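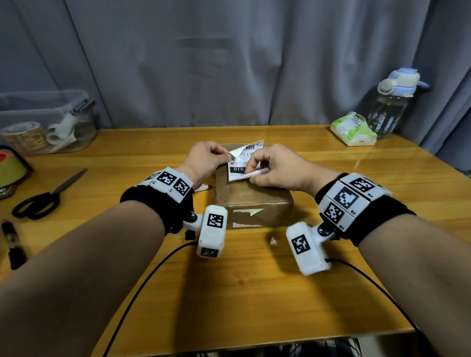 Box Day at the Griscombe Swap Shelf
Posted by Muireann Corrigan, 2023-05-16

I love box day! Everything that gets mailed out from our swap shelf goes in a carton that has already been somewhere else, and getting those cartons ready is my favorite part of the whole month (yes, even more than the swapping). We had 26 of them to get through this time, and 22 made the cut. The other 4 had soft corners and went flat into the recycling.

Old labels come off first. I start at a corner and pull low and slow, folding the paper back on itself, and when one lifts in a long strip it's so satisfying I could do it all afternoon! Some glues are stubborn and leave a white patch behind. A bit of cooking oil on a rag, ten minutes' wait, then a plastic scraper.

Barcodes have to go completely, even the skinny ones. A scanner at the depot will happily read an old one and send your teacups back to where the box came from. Ask the Plurneck folks about their teacups.

Small brown boxes are the ones we always run out of, so please keep saving them! They're just right for seed packets, spools and single mugs.

Paper scraps go in the bag by the door, tape in the trash. More pictures in May's second batch, once the Flakby parcels are packed.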